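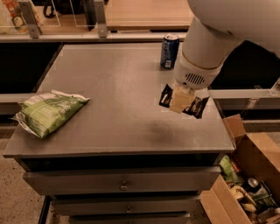

Part 2: Working out what to buy before you set up

I'm going to assume you've read Part 1 and still want an arm of your own. Good! Get your wallet out, but don't open it yet. The arm is the line everybody budgets for, and it's the bits around it that caught me out at Itdale (tables, packets of chips, freight, more freight).

1. Write down one job. Mine was "pick up groceries from a tabletop and put them down somewhere else". If yours needs a paragraph, cut it back until it fits on a sticky note.

2. Measure your work surface before you ask for quotes. You want the width, the depth and the height off the floor, plus whatever is behind it that an elbow could hit. Keogh asked me for all of these on the first call and I had none of them.

3. Choose the furniture. A plain drawer cabinet with a flat top does the job for small items, and you can use the drawers for practice later on. I'd go for a matt grey top if you have the choice.

Note: Check that the cabinet doesn't rock. Carpet makes this worse. A pack of levelling feet cost me $14 and I should have bought two.

4. Ask for the gripper as its own line on the quote. Wunen bundled theirs with the arm, Irnska didn't, and I spent a whole evening thinking one was a bargain. Spare finger pads go on the same line.
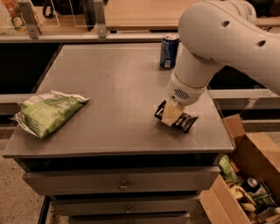
Posted January 17, 2025 by the Itdale workshop desk
Filed under: Set-up guide, Budgeting

5. Set aside money for test items. Soft packets are a different problem from cans, so buy both, and get a few sizes of each. A small glossy snack packet and a big crumpled chip bag will give the fingers quite different things to hold on to. I put down $100 for the first month of groceries and keep the lot in an open cardboard box next to the cabinet.

Caution: Keep the box low and to the side, and don't go reaching into it while the arm is powered. Stop the arm first, every time, even if you only want the one can.

6. Add the boring costs. For me that was freight, an electrician, a stop button within reach of where I stand, and clear panels along the back. They came to $1,102 all up, and not one of them was in my first spreadsheet.

7. Hold some back. I kept $3,256 aside for repairs and a second gripper, and by August I'd spent almost all of it. I'd do the same again, only with a bit more in the pot.

8. Get the lead time in writing before you pay the deposit. Ask for spares as well as the arm, they're often on separate clocks.

Note: If you're leasing, ask who pays the return freight. It was on page two of my agreement in very small type.

Once your quote has a line for each of steps 3 to 6, go on to Part 3, Unpacking and Mounting.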